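4.2 What people did after the alert

Much of the case for Pesteo rests on one number. In the Baltwood round of the survey, 68 of the 200 households that returned a form said they had received the evening heat alert and "taken steps" because of it. The project report treats this as a success and recommends that the system be rolled out to Brotard without changes. We think the number tells us very little, and we want to go through the reasons before turning to the interviews.

The first problem is the wording. "Taken steps" was never defined on the form. A person who moved an elderly parent to a cooler room could tick the box, and so could a person who read the message and closed the curtains, as they would have done anyway. The open comment field might have helped us tell these apart, but most people left it blank. Where they did write something, the answers were often about the message itself: it came too late, it came twice, it used the old name for the ward.

The second problem is timing. Forms were sent out in March, well after the hottest spell had ended. By then the local radio station had run several pieces on the alerts, all of them favourable, and the council had put up posters with the Pesteo logo in both libraries. Someone asked to remember whether a text message changed their behaviour, months later and with a poster in front of them, is likely to say that it did. Godoy raised this in the planning notes and suggested a short phone call within two days of each alert. The idea was dropped on grounds of cost.

Third, we have no comparison group. Every household on the Baltwood list was sent the alert. The report compares them with Bezerra, where no system was running, but Bezerra is on the coast, has a younger population and recorded a milder summer. Any difference between the two places could come from any of these things. We would not call it a comparison at all.

To get some sense of what lay behind the ticked boxes, Magalhães went back to those of the 68 households who were willing to be visited. Visits were kept short and took place in whatever room the resident preferred, usually the kitchen or dining area. Residents were asked to talk through the evening of the alert in their own words, with no prompts about water, cooling or neighbours until the end. In 21 of the homes the resident could describe a specific action and say when it was taken. In the rest, the account was either too general to use or turned out to describe another day.

Figure 2. A dining table with a green-capped bottle and a wide white bowl.

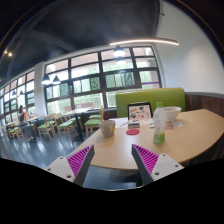

Does a low number of confirmed actions mean the alerts failed?

It means we can't tell. Some people probably acted and then forgot, and a visit months later will miss them just as surely as the survey may have counted people who did nothing. The visits give us a rough floor. They don't give us a rate, and we would object to anyone dividing the one figure by the other and printing the result as a score for the system.

What the visits do offer is a better idea of how the message was read. Several residents took it as a warning about power cuts. The words "expect disruption" appeared in the second line, and in Baltwood that phrase has been used for years in notices about planned outages. One man had charged his phone and filled the car, then sat through the evening in a closed front room. On the form he had ticked "taken steps", and from his point of view he was right. A labelling choice made in an office had sent him off to deal with the wrong problem.

Others relied on someone else to read the message. In households where the registered number belonged to an adult child living elsewhere, the alert reached the home only if that person called. The project team describes this as "family relay" and counts it as a strength. Perhaps it is, in families where the phone gets answered. We heard of two cases where the son or daughter was travelling and saw the alert the next morning. The system recorded both as delivered. 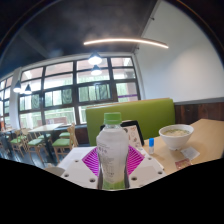

Delivery, in other words, is being asked to stand in for a great deal. The Pesteo dashboard shows a message as delivered once the network accepts it, and the council's quarterly summary repeats that figure under the heading "residents reached". We asked for the logs that would show how many messages were opened. We were told that ordinary text messages do not return that information. That is a fair answer, but then the heading should be changed.

We also spoke with 17 people in Brotard, where the system has not yet been introduced. Nearly all of them already had some way of hearing about dangerous heat: the radio, a church phone list, a neighbour who follows the forecast closely. It is hard to see from the report what the alerts would add for this group. The people most likely to gain are those with none of these links, and they are also the least likely to sign up for a service by filling in an online form. Our own sample has the same weakness. We found our Brotard contacts through a community centre, so we should be careful about what we claim on their behalf.

None of this amounts to a case against sending alerts. A text message is cheap, and a clear one sent early enough may well help somebody. Our complaint is with the evidence being used to justify the next stage of spending — a single loosely worded question, asked late, with nothing to compare it to. Before Brotard is added, we would want the second line of the message rewritten and tested with residents, and a sample of households called within two days of at least one alert. The sign-up process should also be tried on paper, through clinics and pharmacies, to see whether it brings in a different set of people.

Section 4.3 looks at the cost figures, where we had fewer records to work from.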